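Chapter 8
Soap, Water, and the Weekly Wash

Go and stand in front of the shelf where your household keeps its laundry things. Read one label all the way to the bottom, small print included. Did you recognize more than two of the ingredients? Most people don't, and yet most of us pour this stuff over the clothes we wear against our skin, week after week, without a second thought. I find that wonderful, because it means there's a whole chapter of chemistry sitting at home waiting for you!

In Chapter 7 we looked at why water beads up on a waxed jacket and soaks straight into a cotton shirt. Keep those ideas close. Surface tension is coming back, and this time we're going to break it on purpose.

What you will study

8.1 Why water alone leaves grease behind
8.2 Surfactants and the shape of their molecules
8.3 Hard water, soft water, and soap scum
8.4 Enzymes that work on food stains
8.5 Reading a dose line

Words to watch for: surfactant, micelle, hydrophilic, hydrophobic, enzyme, builder, hard water

A town and its wash water

The town of Clinstead sits on chalk, and its tap water carries a lot of dissolved calcium. Households there used to complain that their towels came out stiff and gray however much powder they used. A school science club decided to look into it and gave the same stained cotton squares to families in Clinstead and in Dikum, where the water comes off granite and is very soft. They got back 1307 squares, which took up most of a classroom wall (and the club members sorted every one of them by hand).

The Dikum squares were brighter, as you might guess. What surprised the club was how differently people measured. In one Dikum street the amounts of liquid for a single load ran from a careful capful to over 400 milliliters — enough to keep a machine foaming through every rinse. Some of the dullest squares in the soft-water set came from the heaviest pourers. Extra detergent that isn't rinsed away stays in the cloth, and it holds on to dirt the next time the cloth is worn. You'll work with the club's results in Section 8.5. 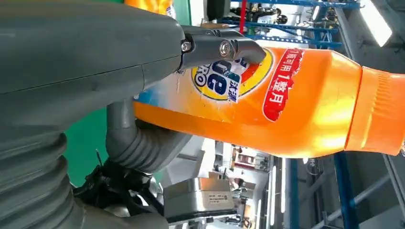 Tarık Uçar

An orange detergent bottle with a ribbed cap is a fine place to start asking questions. Among the printing on the label are the characters 洁净, Chinese for "clean." Clean is a big promise to put in two characters! In this chapter we'll ask what it means to a chemist, who wants to know what has left the cloth, where it has gone, and what is keeping it from coming back.

Before you begin

Find a clear jar with a tight lid. Fill it halfway with water, add a spoonful of cooking oil, and shake hard. Watch for two minutes and write down what the oil does. Now add a few drops of dish soap, shake again, and watch for the same length of time. Draw both jars in your notebook, and leave space beside each drawing — you'll come back in Section 8.2 and add the molecules.

Rinse the jar well when you're done. You'll need it again for the hard water test in Section 8.3.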